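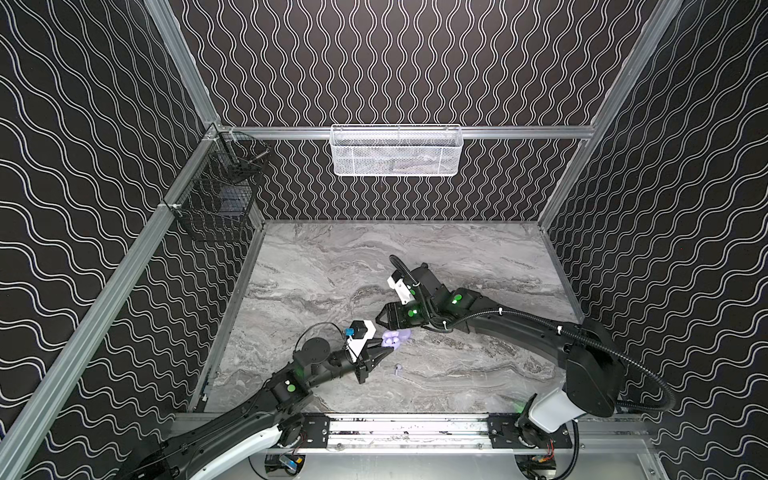
How far apart should the two arm bases be if both grippers have to work on one small object?

Close enough that each gripper reaches the middle of the table with the elbow still bent. On our rail that came out at 80 cm between base centers, after trying 114 first and finding both arms nearly straight at the handover point.

Workshop > Notebooks > Two-arm cell > October

Continued from the rail entry. Bases moved in along the front plate and re-clamped. Old bracket positions marked with tape under the plate in case we go back.

Test object is the small lavender case. It is light and the sides are rounded, so it turns if one finger touches before the other. Closing speed on the left cut to 4 mm/s for the last stretch. Right arm holds still until the left reports contact, then closes. Sharada wants both closing together. I would like the logs from the sequential version first.

The tiny white earbud-like item is a separate job. Fingers have to come in low and the tabletop height in the config was wrong: it had the bare bench, without the marble-pattern top. Corrected and saved as Ranis-b. Nimal, please pull that one before running anything, the old file will drive the fingertips into the surface.

Wrist cameras: exposure locked on both. With auto exposure the gray veining came and went between captures and the segmentation picked it up as edges. The wavy-line fabric on the walls gave no trouble at this distance — leave it up.

Cable on the right arm: corrugated sleeve has enough slack for the folded pose. Not checked at full wrist rotation. Limit joint 6 to 115 degrees in software until someone has watched it through the whole range by hand, power off.

Open:
- left gripper fingers not quite parallel when closed, shim or replace (Malsha has the spare set)
- strain relief for the red and black leads at the board under the right base
- label the rail clamps
- ask Prasanna whether the Beltine supply can be shared or if each arm needs its own

Stopped at 9:40 pm. Arms parked by hand, breaker off.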